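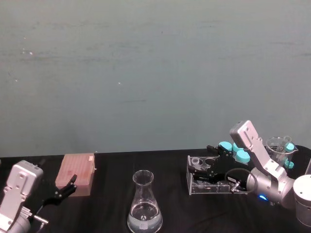 Chrysikopoulos
Motion planning and perception software, Drallano

Two arms, one bench: the software side

Left gripper at the pink tip box, right gripper over the clear tube rack, and the glass flask in the free space between them. For the planner, this free space is the most expensive part of the table.

I work in the software group of Drallano, and our bench is in the Dastham building. The mechanical people have their own gallery, so I keep mine for the control, the planning and the perception. I write short notes for colleagues who will use the same code and for students who want to know what we do all day. The long version is in the internal manual.

Our planner has the name Brirnside. It started as a planner for one arm, and the second arm was added in August. At first we planned the arms one after the other: the left arm moved, then the right arm got its turn. It was safe and very slow. Now both arms are planned together as one system, and the objects on the table are put in the scene as simple shapes. A flask becomes a cone with a cylinder on top. I make the cone a little wider than the real glass, and I advise you to do the same.

The tip box is an easy object for the planner, with flat sides and a closed lid. The approach comes from the side, with the fingers already a little open. Please do not open the fingers during the approach. We tried it, and the controller had to correct the wrist and the fingers at the same time, which gave a small shaking at the end of the path.

The tube rack and the beaker are more difficult for perception. Both are transparent, and our depth data has holes exactly where we want to have points. For the rack we do not use depth at all. We find the edges of the block in the color picture and fit the known model to them. The round holes come from the model, so their position is only as good as the fit. If the fit error is above the limit, the arm waits and asks for a new picture.

The teal caps are the best friends of my detector – strong color, round shape, no surprise. When they are partly hidden behind an arm, the tracker keeps the last good position and marks it as old. The planner may go around an old position, but it may not grasp there.

Some settings which people ask me for:

Planner limit: 2000 samples for each request. With more samples the path becomes nicer, but the operator becomes impatient.

Attempts: 3 for each grasp, then stop and report. Do not change this value in the shared file.

Test set: 1005 saved bench layouts, played again each night with the newest code. After the last change 19 of them failed, most with glass close to the wrist. I keep the failed ones in a separate folder, and the replay tool opens them with the command "replay --failed".

If you add a new object to the library, please measure it with a caliper and write the height including the cap. I forgot the cap one time and needed an afternoon to find the reason.

Last change of this page: 21 Mar 2022

Contact: Drallano software group, Dastham | © Drallano | Back to top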